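Home News Business Culture Sport Letters Contact

Woltberg library to stay open on Sundays after autumn trial

Woltberg's central library will open on Sundays all year round from next month, after a trial that began in July drew more visitors than the town had planned for.

The building on Bakalis Street will be open from 11 in the morning until five in the afternoon. Until the trial it had closed at lunchtime on Saturday and stayed shut until Monday.

Head librarian Ourania Andreadis said 3,000 people had come through the doors on Sundays during the trial. The town had set a target of 1,000.

"We thought it would be students in the exam season and then it would tail off," she said. "It didn't tail off. We had families in the morning and older readers after lunch, and by four o'clock most of the desks upstairs were taken."

During the trial 123 new library cards were issued on Sundays, most of them to people who work shifts or travel out of town during the week. Borrowing of children's books rose the most, followed by large-print novels and language courses.

The extra hours will be paid for out of the town's culture budget, with a contribution from Vuvent, the heating firm based on the ring road. The company has agreed to support the opening for 2 years. After that the council will have to decide whether to meet the full cost itself.

Councillor Grigoris Kokkinos, who voted against the trial last spring, said he had changed his mind about the hours but still had doubts about the money.

"The figures are good and I won't argue with them," he said. "I would like to know what happens when the sponsor's agreement ends. We have been here before with the swimming pool."

Staff will work Sundays on a rota and take a weekday off in return. Two part-time posts are being advertised, one for the front desk and one for the children's section. Applications can be handed in at the desk or sent by post.

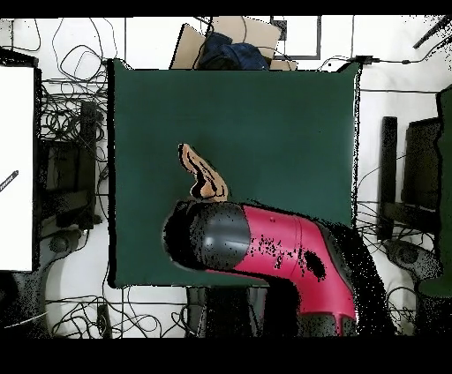 A pink robot arm over a green mat.

Not every part of the building will be open. The local history room, where the parish registers and old newspapers are kept, needs a trained member of staff present and will keep its weekday hours. Readers who want to see material on a Sunday can ask for it by Thursday evening and it will be brought to the main reading room — though bound newspapers are too heavy to be moved and are left out of the arrangement.

The café on the ground floor will serve drinks and cold food only. Its manager, Glykeria Rallis, said she had asked for the kitchen to be included but was content to start with sandwiches.

Parking has been the main complaint so far. The spaces behind the library are reserved for market traders on Sunday mornings, and several readers have written to the council to say they were turned away. Visitors are being asked to use the Udeo car park, a five-minute walk away, where the first two hours are free.

Michalis Lambrakis, a retired bus driver who came to the library most Sundays during the trial, said he had no need of parking but would like the number 6 bus to run earlier.

"The first one gets in at twenty to twelve," he said. "By then someone else has the newspaper."

The council said bus times were a matter for the operator and that it would pass the request on.

Books can still be returned at any hour through the slot beside the main entrance. The slot at the side door has been sealed and will not be reopened.

Recent items
Bakalis Street crossing to be repainted
Swimming pool: repairs to roof put back again
Kalliopi Alexiou to lead town choir
Market traders ask for later finish
Evening classes: places left in pottery and Italian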